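Ticket 412: petition counter stuck, signers annoyed
Opened by: Marion Rankin
Site: Rurkport tenants' petition, hosted on Galang

Marion Rankin, 13th February
The counter on our rent petition has stopped moving. People sign, get a lovely thank-you email, and the total stays put. One signer has now signed 3 times out of spite. The council hearing is in May and I'd like to bring a number.

Gavin Guthrie, support
Signatures are all in the database. The counter reads from a cached copy, and the cache job quit without telling anyone. Restarted it. Please reload.

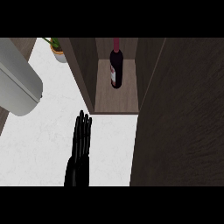
Robot hand and open cubby, simulated view

Marion Rankin
Reloaded. The total went down by 8. As a movement we were hoping for the other direction.

Gavin Guthrie, support
Those were duplicates, including your spiteful friend. The filter dates from 2019 and only runs when the cache does. Passing to Hrvoje for the share button, which still quotes the old total.

Hrvoje Ivanov
Share button fixed. Old posts will keep the old number until the social sites fetch the page again. I have no influence there.

Status: waiting on customer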